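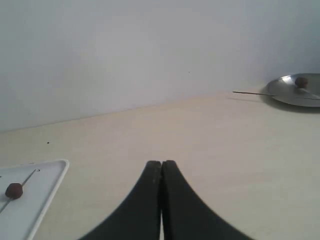

1/18/20

The W-2 from Skamton came in Thursday's mail, so I spent this morning on the part of the return I had been putting off, the dependent care account. I am writing it down so I can find it again next January.

Box 10 shows what went through the account during the year. Last June I changed the election when the summer program at Trunemitz raised its rate, and payroll spread the increase over the remaining pay periods. My own sheet had the total off by one pay period. The final stub of the year agrees with box 10, so the sheet was wrong and I have fixed the formula.

Total paid to the two providers came to more than the amount in box 10. The difference is $2,397. My first thought was that this difference could go toward the credit. It can't, at least for us. With one child the expense limit on the form is lower than what we already excluded from wages, and the exclusion is subtracted from the limit before anything else happens. The result is zero or less and the form tells you to stop.

I ran it the other way as well, with no account at all and the full credit. At our income the account wins, mostly on account of the payroll tax, which the credit does nothing for. The gap was smaller than I expected but still worth the claim forms.

Part III has to be filled in even when there is no credit to take. I skipped it in the first draft and the software let me go six screens further before it complained. If box 10 has a number in it, do Part III first.

Provider numbers: Trunemitz prints its tax ID at the foot of every receipt. Ortuño does not – I had to ask, and they sent back a signed W-10 the next day. Ask in December.

State return is still open. The state starts from the federal figures, but it wants the provider addresses typed again, and the address field drops the ñ without a warning. I left it as "Ortuno" on both returns so they match.

Remaining: the 1099-INT from Navon, which is not posted yet, and the property tax receipt. Last year Navon put up a corrected form after I had filed, so I am holding the return until February this time.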